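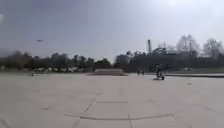 Pale slabs, a line of trees and a great deal of sky.

The case for leaving squares empty

Every few years someone on a town council looks at a large public square and decides that something must be done with it. The square is said to be dead, or wasted, or underused. Money is found. A firm is hired, and it comes back with drawings full of kiosks, planters, swings, a water feature and a small stage. I have sat through several of these meetings, and I have come to think that most of the squares in question would be better left as they are.

The latest plan of this sort is the one for Kuruc. The design firm Hevura has proposed dividing the main square into what it calls rooms. There would be a food room, a play room, a quiet room and an events room, with raised beds between them. The work would be done in stages and finished by 2037. I don't doubt that the people who drew it up are good at their jobs. The drawings are handsome. My objection is to the idea they were asked to serve, that an open floor in the middle of a town is a problem.

A square with nothing much in it can be used by anyone for nearly anything. Children learn to ride bicycles on it. Couples cut across it on the diagonal on the way to the bus. A political march can gather on it, and so can a funeral crowd, a brass band or a fair. None of these people has to book. None of them has to fit their purpose to the furniture. Once the floor has been cut up into rooms, each room suits one use and gets in the way of the others. The swings are fine for a child of five. They are no use to the same child at fourteen, who will sit on them anyway and be told to move on.

I grew up near a square of this kind, in Pullby. It was windy, and in winter you walked round the side of it to keep out of the worst. Most of the time it was quiet. Then on market days it was full from one side to the other, and by the evening it was clear again and the paving had been hosed down. I remember both states equally well. The second could not have happened without the first. When the council put in brick planters along the middle, the market shrank to fit the strips on either side, and after a few years it moved to a car park behind the station, where it still is. The planters are mostly gravel now.

People who argue for filling squares usually talk about numbers. They send someone out with a clicker on an ordinary morning and report how few people stopped. The Kuruc report gives a figure of 116 people sitting or standing still over a whole day, and treats this as a failure. It does not say how many walked through, or looked out over the square from a window, or were glad of the light that came down into the streets behind. A quiet morning also tells you nothing of what the place is like on the one night of the year when the whole town turns up. You would not judge a church hall by how busy it is at ten on a Tuesday.

Levente Szabó, who ran markets and fairs for a long time before he retired, put it to me in terms of drains and vehicles. A big flat surface can be swept by machine. A fire engine can get across it. A lorry can reach the middle, unload and leave. Every fixed object adds a corner where leaves collect and a thing that has to be painted, mended and lit. He thought the yearly upkeep of a busy square was the part that councils looked at least, and I think he is right. Capital money is easy to announce. Nobody cuts a ribbon on a repaired bench.

I should be fair to the other side. Some empty squares really are unpleasant. They have no shade, no place to sit and no lavatory, and in a hot summer the paving throws the heat back at you. An older person who needs to rest halfway across has nowhere to do it. These are real faults and they ought to be put right. But they can nearly all be put right at the sides. Trees do well along an edge, where their roots are clear of the traffic and their shade falls on the people who are walking slowly or waiting. Benches do well with something behind them. Most of us like to sit with our backs to a wall or a hedge and look out, and a bench in the middle of a wide floor will often stay empty when the ones round the edge are taken.

Heikki Tuominen disagrees with me about this. He thinks that a large square always needs one thing standing in it, so that the eye has somewhere to go and people can say where to meet. I used to argue the point with him. I have moved closer to his view over time, provided that it is one thing, that it is low, and that the space round it is left alone.
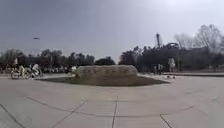 One long block of stone in its oval bed, and paving in front of it.

A single monument does very little to stop a crowd forming. People go round it. It gives a name to a spot, which is useful when you are trying to find a cousin, and it asks for no electricity. It can also be ignored, and I count that in its favour. A stage with no one on it looks sad for most of the year. A stone does not look as though it is waiting for anything.

Pongsak Thammasiri raised a different worry with me after I had spoken against the Kuruc plan. He said that empty squares were often built by people who wanted to be looked up at, and that there is something cold in defending them. I accept that many of them began that way. But a surface does not keep hold of its builder's intentions for long. Squares laid out for parades now have roller skaters on them. The wide floor turned out to be good for purposes that would have annoyed the men who ordered it, and that is a reason to hang on to it.

The consultation on the Kuruc plan runs until November. The form asks which of the four rooms residents would like to see built first. There is no box for none of them, though there is a space at the bottom for other comments, and I would ask people to use it. Say that you want more trees at the edges, more benches under them, and a lavatory that is open after six. Ask for the cracked slabs to be replaced. Then ask for the middle to be left clear.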